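MacRitchie Technical Institute
Department of Automation Studies
Course Handout, Unit 8: Evaluating a Commercial Simulation Package for Gripper Work

Purpose of this unit

Students in this unit will review the Collska simulation package as if they were preparing a purchase recommendation for a small employer. The package is sold by Plesus as a training and planning tool for two-finger grippers. The department holds a teaching license for it, and all workstations in the automation laboratory have the current version installed.

The unit does not teach gripper programming from the beginning. Students are expected to have completed the unit on end effectors and to be familiar with the terms approach, closure, contact and release. Those who have not done so should read the relevant chapter of the course reader before the first laboratory session.

What the package includes

The teaching license covers the scene editor, the gripper library, the surface and material library, and the recording tool. It does not cover the vendor's live connection module, which sends motion from the simulator to a physical arm. Any statement about that module in a student report must be drawn from the product manual and marked as such.

The object library supplied with the license contains 144 items. Most are plain shapes such as blocks, rods, rings and tapered cylinders. Students may change the size, mass and surface friction of any item, but should save the changed item under a new name. Reports that rely on altered library items without listing the changes will be returned for correction.

Surfaces are chosen separately from objects. The package offers plain surfaces and patterned ones, and the choice affects how easily an object can be told apart from what lies behind it. This matters for any employer who plans to use rendered views to train or test a vision system. A pale object over a pale, busy pattern is a harder case than the same object over flat gray, and a fair review should include both.

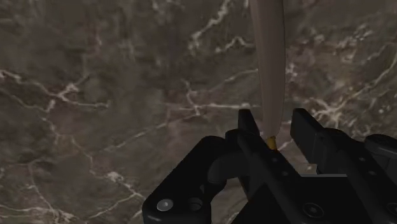

Figure 1. Rendered close view of a two-finger gripper and a slender rod with a yellow tip, over a veined marble surface.

In the case shown in Figure 1, the yellow tip of the rod lies between the two fingers. A single view of this kind is not enough to establish that a grasp has been made. Students should consult the contact record for the same moment before they describe an object as held. In past years this has been the most common error in submitted work, and it carries a deduction.

The figure also shows the level of detail at which the gripper is drawn. Screws, holes and linkages are visible. Visual detail should not be taken as evidence of physical accuracy. A reviewer must ask which of the drawn parts take part in the contact calculation and which are present only for appearance. The manual answers this question for each gripper in the library, although the relevant table is placed in an appendix and is easily missed.

Laboratory procedure

Each group will complete 4 trial sets. The sets use the same gripper and the same rod, and differ in surface pattern and in the angle of the rod.

Open the scene file assigned to your group and save a working copy.
Confirm the gripper model, the object and the surface against the group sheet.
Run the approach at the default speed and pause before closure.
Save one close view and one wide view.
Resume, allow the fingers to close, and export the contact record.
Enter the result on the group sheet before resetting the scene.

The full series comes to 170 runs across the class. Groups that fall behind should inform the laboratory office early - spare workstation time is limited in June.

Points to address in the review

The written review should consider how long a new user needs to set up a first scene, how clearly contact is reported, and whether close views remain readable when dark gripper parts overlap one another. It should also consider the license terms. The vendor offers a yearly seat license and a shared site license, and the two differ in the number of recordings that may be stored.

Students should compare Collska with at least one other product. The Rirnus kit, which is available for inspection in the laboratory, is a suitable choice. It is a bench kit with a small physical gripper and therefore raises different questions of cost, wear and supervision. A comparison that simply ranks one above the other will receive few marks. The reader should be able to see which kind of employer each product would serve, and at what stage of a project.

Submission

Reviews are submitted as one document per group, with the group sheet and the exported contact records attached. Rendered views used in the text must be numbered and captioned, and each caption should name the surface and the object. Work is due by 4 p.m. on the date posted on the course page. Requests for an extension are made in writing to the department office.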